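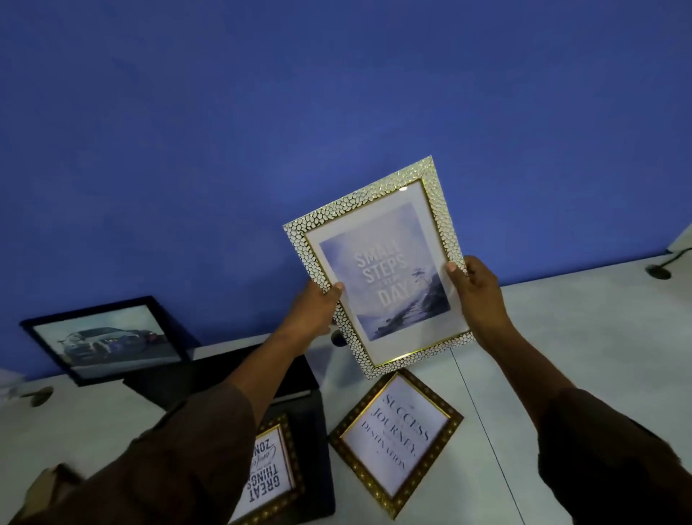
4.2 Mounting the Etia wall rail

Applies to rails supplied from 2008 on. For earlier rails, see the Drernholm supplement.

1. Mark a level line at the desired height.
2. Drill at each mark and seat the plugs flush.
3. Drive the screws until snug -- do not overtighten.
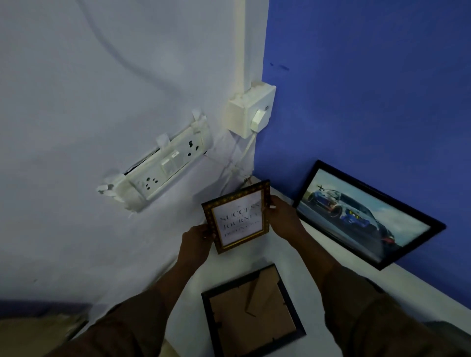

4. Slide both hooks in from the open end, then fit end cap 2933.

CAUTION: Do not hang anything from the rail until both end caps are locked.
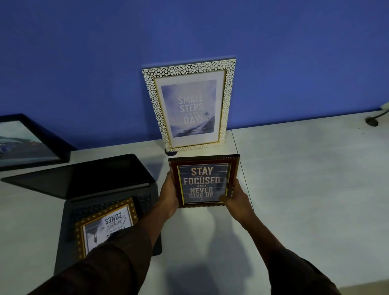
Hook spacing depends on the width of the item. Set the hooks a quarter of the width in from each side. A small square frame, such as the one lettered "STAY FOCUSED AND NEVER GIVE UP", may use a single center hook. Cord is sold separately under the Biwott name.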